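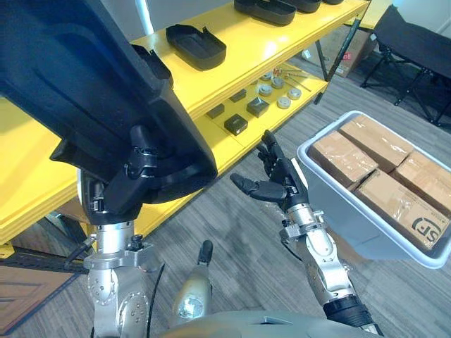
I spent most of last week arguing with people at Rocha about a dropped tray, so I may as well argue with you too.

Short version: the two-armed robot we run on the Casen trays let go of one mid-lift. The hand software said "grip OK" the whole way down. It said so for 14 seconds after, with nothing in its fingers!
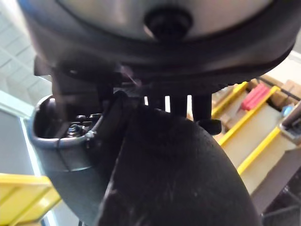

One of the hands from the wrist camera, scuffs and all.

The first report blamed the tray. Slippery plastic, awkward rim, bad luck. Come on. Plastic was slippery before we bought the robot. What bugs me is that the grip check looks at how far the fingers have closed and never asks whether anything is pushing back. Neusa Barros brought that up in July, in writing, and got a thumbs-up emoji.

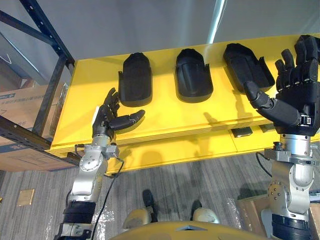
And sure, a tray weighs next to nothing, and it missed everyone's feet. But the same check runs when the thing lifts metal blocks, and I've seen people (me included, okay) lean in over the shelf while it's moving because the status light is green. We trust that light way too much.

Jevis, who supplied the hands, offered us a patch in up to 8 weeks. Fine, take the patch. Until then I'd run it at low speed, keep people two big steps back, and log every drop as a safety event, even the silly ones. 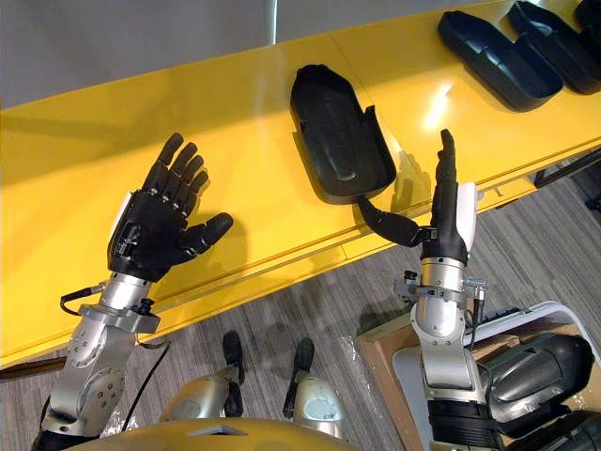
My boss thinks that's overkill and will cost us three shifts. Maybe it will. I'd still pay it, and I've told him so twice.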